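Workshop notebook, August 24, 2020
Car: the Fosta saloon, rear end and ballast 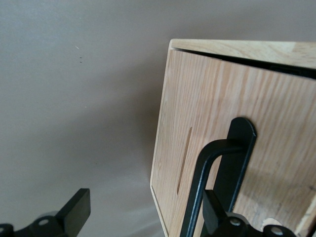

Is the retro paint scheme costing us any weight?
It adds a little, and most of it sits high up, on the roof and the rear pillars. The old colours need a white base under the orange, so the shell has had two more coats than the plain blue would have needed. Van Rooij's paint shop says it makes no odds. They would, they did the painting.

Numbers first. Car on the scales as it came off the trailer in July: 1,155 kg, with driver's seat and cooling kit in, fuel out. Class minimum is lower than that, so we were carrying it round for nothing. Dirk thinks the July figure was wrong because the pads under the rear scales weren't level. Possible. I re-levelled them this morning and got the same reading twice on the rear left, so I don't believe the pads are the whole story.

Rear springs. Drolar sent a new pair, supposedly matched. Put both on the spring tester. One is softer than the sheet says over the first part of its travel and then comes good. The other is as printed. Rang them and got the usual line about tolerance. I'm not fitting them as a pair until they send me the test sheets for these two springs and not a photocopy of the catalogue page. Old springs back on for now.

Jasper wants to go up on the rear bar because the car "felt lazy" in the last sector. I've looked at his laps. He loses the time on the brakes, well before the bar has anything to do. Evelien Van Beek went through the same traces without me telling her what I thought and marked the same place. We'll run one session with the bar as it is and one with it up a hole, same tyres, and see. If he's quicker with it up I'll write that here too.

Brake bias: the knob has a dead bit when winding forwards. Stripped the cable end, found nothing worn, greased it, put it back. Dead bit still there. Suspect the threaded rod. Not urgent but it means his "two clicks forward" on the radio may be no clicks at all, and I've been making notes against those calls all year. Take every bias note before today with a pinch of salt.

Moso pads. The rep claims 200 km before they start to fade. On whose car, and at which circuit? Evelien De Bruijn asked him and he changed the subject to the price. Bedding in one set on the fronts only, and I want them measured at all four corners of the pad after every run. Please don't just write "fine" on the sheet.

Livery again, as Elsie Bellamy is coming to look at it on behalf of the sponsor. She has the old photographs and wants the number on the doors in the original style. Fair enough, but the scrutineers were fussy about number size last time and I don't want to be peeling vinyl in the queue. Printed size to be checked against the rules before anything gets stuck on. I also still don't see how an old paint job is meant to bring people through the gate, though I've been told that isn't my department.

Left to do:
Ballast tray bolts, replace all 3, the heads are rounded
Rear left wheel bearing, has play, ask Dirk if he touched it
Seal on the diff cover, weeping again after the last "permanent" fix
Chase Drolar for the spring sheets
Corner weights again with Jasper in the car and half a tank

Engine has done 1,063 km going by the logger. The book says less. One of them missed the test day and my money is on the book.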